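Chapter 4
Friction and Lubrication

After reading this chapter you should be able to explain why surfaces resist sliding, to tell dry friction from fluid friction, and to choose a lubricant for a simple bearing.

4.1 Why surfaces resist

In September the students of the evening course at Anley are always given the same task. They receive a steel block and a steel plate, both well polished, and they must say how large a part of the two faces is really touching. Most of them answer "nearly all". The true answer is a very small part. Under a microscope even a polished face has hills and valleys, and the block rests only on the tops of the highest hills.

When we push the block sideways, these small contacts must be broken or bent before it can move. The force we need for this is called friction. It depends on how hard the two faces are pressed together, and much less on how large they are. Many beginners find this strange, and we will come back to it in section 4.3.

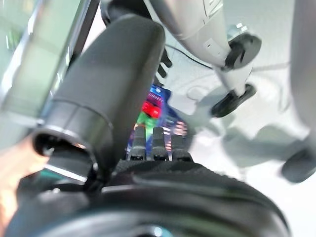 Let us take numbers. A cast iron slide presses on its bed with a force of 624 newtons, and to start it from rest we must pull with 90 newtons. If we divide the second number by the first, we get 0.14, the coefficient of static friction for this pair of surfaces. Once the slide is moving, the pull can usually be made smaller - this lower value belongs to sliding friction, and the two should not be mixed in a calculation.

4.2 What the oil does

A lubricant keeps the hills of one surface away from the hills of the other. In the best case the film of oil is complete, and then we no longer have metal rubbing on metal but layers of liquid moving over each other. Dušan Beneš, whose lecture notes were the starting point of this chapter, liked to compare it with a pack of cards pushed from the side.

The film needs speed. A shaft which turns at 550 revolutions per minute draws oil under itself and is lifted by it, while the same shaft at rest sinks down until it touches the bearing. For this reason a large part of the wear happens at starting and stopping.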